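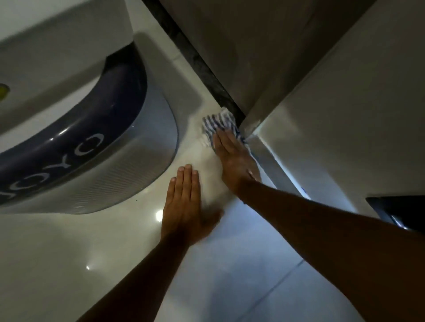 A morning at the Harahap soap works, Wosley

I have been meaning to go to the open day at Harahap for years, and something has always got in the way: a cold, a wedding, once a flat tyre just outside Votgate. This January I finally managed it, and as several of you asked me to write it up properly, I have made a pot of tea and sat down to do so.

If you don't know Wosley, the works is the long brick building behind the old goods yard, and you will smell it before you see it. I had expected something flowery. What you get, coming down the lane with the wind in your face, is closer to warm candle wax with a bit of lemon in it, and by the time I left I had grown so used to it that the air in the car seemed to have something missing.

Doors opened at ten. I got there at twenty to, which was silly in that weather, but they took pity on the few of us stamping our feet by the gate and let us wait in the packing room, where there was an urn going. We were sent round in small groups, seven in mine, each of us in a paper hat and a white coat. Mine came down to my ankles. They do ask you to take off rings and watches, so leave anything precious at home, and wear flat shoes because the floor has a slight polish to it from all those years of soap.

The boiling room comes first and for me it was worth the drive by itself. There are two pans still in use, great round things that go down through the floor, so that you look in over the rim from a sort of gallery and somebody else is looking at the underside from the storey below. Each holds about 900 litres. Our guide had worked there 33 years and had a lovely way of talking about the pans as if they were a pair of elderly horses, one willing and one that needed coaxing. The fats go in, the lye goes in, and then it is a matter of heat and patience and a good deal of peering. She showed us how they lift a little out on a trowel and watch how it slides off. If it slides in one piece they are pleased. I asked whether there wasn't an instrument for that nowadays and she said yes, there was, and they used it to check the trowel.

After boiling comes the salting out, which I had read about and never really understood, and I am not certain I could pass it on now. Salt goes in, the soap floats up, everything you don't want sinks and is drained away. Then it rests for several days. I liked that very much, the idea of a whole room of machinery standing about waiting for a pan of soap to make up its mind.

Upstairs is the milling and stamping, and it is noisy, so have your questions ready beforehand. The soap arrives as ribbons, rather like wide noodles, and goes through the rollers until it is smooth, then comes out of the press as one endless bar that is cut by wire. We were each allowed to stamp one. You put your block in the die, pull the handle down harder than you think you need to, and out it comes with HARAHAP on one side and a little sheaf of wheat on the other. My wheat was crooked. I have it by the kitchen sink as I write.

They make a good many more kinds than I knew. There is the plain green household block that my grandmother used for everything from collars to the front step, and which I had assumed was long gone. There is a soft soap in tubs for stone floors. And there is the Grorolano, their olive one, which they only make in the winter months and which has to sit on the racks until spring before it can be sold. The curing loft where it is kept was my favourite part of the building after the pans: long and low, slatted shelves on either side, very quiet, with the bars set out in rows going slowly from green to cream. I could have stayed up there all morning.

A small talk followed on cleaning round the house, given in the old canteen. I nearly skipped it in favour of a second cup of tea and am glad I didn't. The advice that stuck was to use far less soap than you are used to. Most dullness on kitchen surfaces, we were told, is old soap that was never rinsed off. Wipe with a barely soapy cloth, wipe again with plain water, then dry, and go into the corners first while the cloth is still clean. I came home and tried it on the draining board and I must say I was rather ashamed of what came up.

Some practical matters. Entry is free but you must book, and the groups fill quickly. The tour takes a good hour and a half, with two flights of stairs and no lift, though they will do a ground floor version if you ring ahead. Parking is in the goods yard and it is very muddy on the left-hand side. The canteen does soup and a cheese scone, and the scone was excellent. The shop takes cards. Seconds are sold by weight from a crate near the door, all the chipped corners and crooked wheat, and I came away with far more than one household can use before next winter.

The train is perfectly possible if you change at Votgate, but check the times home, as there is a long gap after the middle of the day. The next open day is in June, when the pans are drained for their yearly clean and you can look right down to the bottom of them. I have already put my name down.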